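How to enter your wrestlers on the Drimon bracket page

Quick one, entries close at 4 and I keep getting the same emails.

What you need
Club login. Weights from the Modis scales sheet. Each wrestler's licence number.

Step 1. Log in, pick Tolentino Open from the drop down. Not the Grukine one, thats juniors only.

Step 2. Click Add wrestler. Surname first. Type the weight exactly as on the sheet, no rounding up. Box stays red if the licence is out of date, so renew that before you go on.

Step 3. Seeding. Leave blank unless they placed last season. Two results max, most recent first.

Step 4. Check your mat numbers. Page holds 194 names, then it starts a second list, so scroll right down before you tell me somebody is missing.

Step 5. Press Save, then Submit. Save on its own does nothing for the draw. You get a code back, ours was 389. Write it down.

Bowls and table, same afternoon:
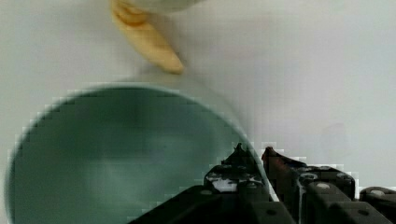
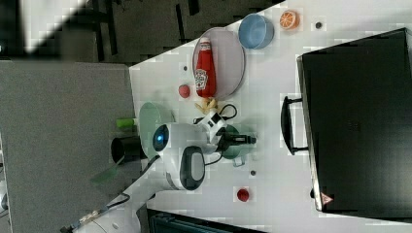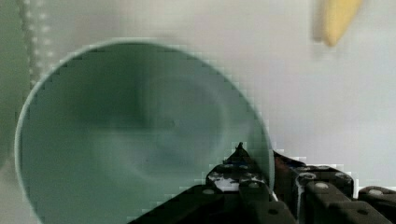 Step 6. Changing a weight after submitting
Go to My entries, put the code in, click Edit. Only works untill the draw is made. After that see the desk at weigh in and bring the licence.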